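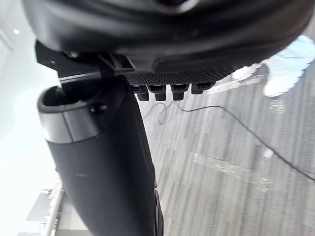
Ermelinda said the well had been dry before, in her mother's time, and that the town had got through it by keeping quiet and buying water from Aguiar. She said this on the phone at six in the morning, and Eduardo wrote it down on the back of the pump bill.

He had lived in Prondton for 3 years. The bill was for $1,257, which he didn't have, and the pump had been pulling up sand since the start of September.

"How long did it last?" he asked.

"Until it rained," she said. "Then your uncle dug the second one and told everybody it was his idea."

He hadn't known there was a second one. He put on his boots and went out past the shed to look. The field was yellow and hard and full of grasshoppers. He walked along the fence to the creek bed and back again and found a tractor seat, a coil of wire and a dead crow.

Kenna Gourlay came by at noon to return the ladder. She stood at the gate while he explained.

"It's under the plum trees," she said.

"There aren't any plum trees."

"There were. He cut them down the year he quit talking to my father." She pointed to a low place near the road where the weeds were still green. "My father claimed the water was on our side of the line. They had a man out from Lullel to measure and he charged them both."

"Whose side was it on?"

"I never asked."

They used the ladder to carry the rocks, laying it flat and each taking an end. Under the rocks was a sheet of tin, and under the tin were boards, and the boards had gone soft. Eduardo lifted one with the shovel and it came apart. Cold air came up. Kenna dropped a stone in and they both heard it hit water.

"70 feet, he told people," she said. "That didn't sound like 70 feet."

"No."

She wiped her hands on her jeans and looked down the fence line toward her own house - the roof was all you could see of it from there.

"I'd want some of it for the garden," she said.

Eduardo said that was fine. He went to the shed for a bucket and a rope, and when he got back she had moved the rest of the boards and was lying on her stomach, looking in.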